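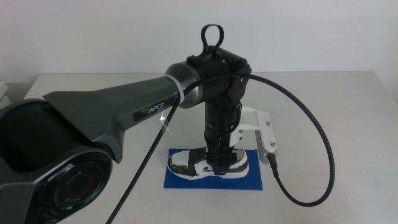 Week 4 notes: Shoes (cleaning, lacing, putting away)

Okay, so this is the week everybody thinks they can skip. I thought the same when I took this unit at Vullanholm, and then I wrecked a pair of suede runners with dish soap and a nail brush. Please learn from me!

Start with the laces. Take them right out, even if you're only giving the shoe a quick once-over, and drop them in a jar of warm water with a squirt of mild detergent. I use 300 mL of water, and 600 if there are two pairs going. Leave them while you do everything else.

Next, the insole. Reach in through the collar, get a finger under the heel end and peel it forward slowly. If it's glued, stop pulling and leave it where it is (a torn insole never sits flat again, and you'll feel it every step). If it comes out, stand it up somewhere airy.

Now the dry brush. Always dry first! Mud that looks hopeless will mostly flake off once it's had a night on the porch, whereas wet mud just gets pushed into the weave. Work from the collar down to the sole so you're not dragging grit back over the bit you've already done. Old toothbrush for the edge where the upper meets the rubber, bigger brush for everything else.

Then the damp cloth. Damp, please. I wring mine out until my hands hurt. Dark uppers are a bit sneaky because they hide the dirt and then show every soap mark once they dry, so go over them a second time with plain water. Try any coloured cloth on the tongue first in case the dye comes off.

Drying: stuff the toe with plain paper and swap it when it feels soggy. Keep them off the heater and out of the dryer, the glue really doesn't like it. Sibusiso Zwane, who taught this before me, left a pair on a radiator one January and the sole let go on his way to class.

Relacing gets its own page in the blue binder, shelf 649, but the short version is start at the toe, keep both ends even, and snug each row as you go.

Putting away: pairs together, heels out, nothing heavy on top. If you're packing them for a trip, roll your socks and poke them down inside the shoe, right to the toe. It holds the shape and frees up a surprising amount of room in the bag.

For next class: bring one pair you don't mind practising on, a toothbrush past its best, and a rag. Leather gets its own session after the break, so leave the good boots at home for now.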